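About Us

Hi, and welcome to Etico! I'm Vlastimil Machala, and I make tea blends in Nesthorpe with a lot of help from my sister and a kettle that is older than both of us.

I didn't set out to do this. I spent ten years in the office of a flooring wholesaler, drinking whatever was in the machine, and then one July I visited an aunt in Hudec who grew mint, lemon balm and chamomile behind her house. She dried it all upstairs on old bedsheets (the whole floor smelled amazing) and I came home with two grocery bags full of the stuff. I started mixing it at night after work. Some of those early blends were awful. One tasted like a wet lawn, and my sister still brings it up at dinner.

But a few were good! People at work asked for more, then their families did, and pretty soon I was getting up at 6 in the morning to fill bags before my real job. I quit the next spring. We rented the unit on Wuvanlow Street, painted it ourselves, and sold our first batch from a folding stand out front.
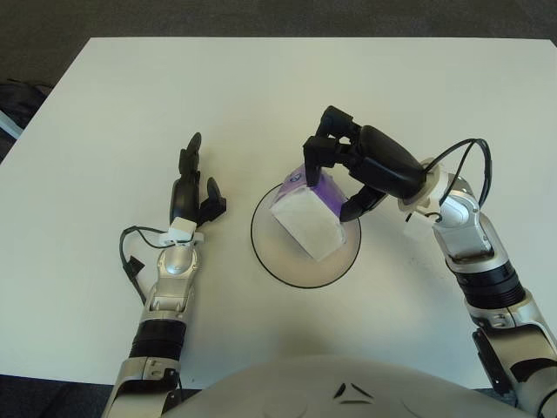
We sell 10 blends now, and I drink all of them, though I lean pretty hard on the ginger and orange peel when it gets cold. The mint and lemon balm has been with us the longest and it's still the one I'd hand to a first-time customer. Packaging took me forever to settle on, because I love color and I also love a box you can write on. I'm a sucker for a small one with purple printing up top and a white face underneath, and set down at an angle on a pale round plate it looks like a little present. My sister says I spend too long on this kind of thing and she's right, but I do think tea should look nice on the shelf, even if that shelf is over your microwave.

We buy our herbs from small growers wherever we can, and my aunt still sends chamomile every summer with a long letter about the weather. Last year we filled 3,693 orders, which is wild to me, and we packed every one of them by hand. If there's a note in your package, one of us wrote it. If you can't read it, that one was mine.

Come say hello if you're near Nesthorpe! The front door sticks, so give it a good push. We're open mornings, there's always a pot going, and you're welcome to smell everything before you buy. We also do tastings for groups of up to six, which is how many mugs fit on the counter. And if a blend isn't for you, write and tell me what you normally drink, and I'll swap it for something closer.

Vlastimil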